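Jamton Distillery launches bottled aperitif range across independent shops and bars

22nd May – For immediate release

Jamton Distillery has added a bitter orange aperitif and a rhubarb vermouth to its permanent range. Both go on sale today through independent off-licences, bars and restaurants, and from the distillery's own shop in Plarnier.

The 2 drinks are the first Jamton products made on a wine base. Until now the company has sold only gin and a barley spirit, both made in the copper still it has run since it opened. The new bottles are blended and steeped in a separate building on the same site, which was fitted out over the winter and passed its final checks in April.

Jamton Bitter Orange is bottled at 18% and is meant to be served long, with soda or sparkling wine. It takes its flavour from dried orange peel, gentian root and a small amount of wormwood. The colour comes from the peel and from caramelised sugar, and no artificial colouring is used. Jamton Rhubarb Vermouth is bottled at 16% and uses pressed rhubarb from growers near Plarnier, with bay, lemon thyme and chamomile. It can be drunk over ice or used in place of sweet vermouth in a mixed drink.

Work on the recipes began after bar customers asked for something lower in alcohol that could share a shelf with the gin. The distillery made small trial batches and sent them out to trade accounts with a short form to fill in. The orange recipe was made drier as a result. The rhubarb recipe stayed close to the first version, apart from a cut in the sugar.
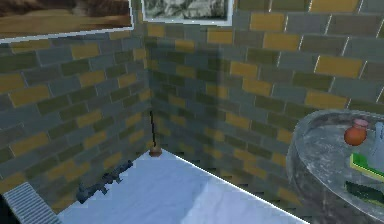

The first release is limited to 329 cases, split evenly between trade and retail as far as case numbers allow. Further batches of the orange will be made through the year. The vermouth depends on the rhubarb crop, so its next bottling will follow once fresh fruit has been pressed and rested.

Distribution is being handled by Hegde, which already supplies Jamton gin to the on-trade. Hegde will carry both drinks in cases of six 70cl bottles, and mixed cases can be ordered from the start. Trade customers who place an opening order of 30 bottles or more will receive printed serve cards and a staff tasting at their own premises. Delivery is included on these orders.

The labels were designed by Jorkemier, the studio behind the current gin bottle. The glass is the same shape as the gin but in a darker green, to protect the wine base from light. Once opened, both drinks should be kept in the fridge – the vermouth for up to six weeks, the orange for up to three months.

A tasting for trade buyers will be held at the distillery later this month. There are 100 places, and these will be given out in the order that requests come in.

Samples, bottle shots and a trade price list are available on request from the Jamton Distillery press office.

ENDS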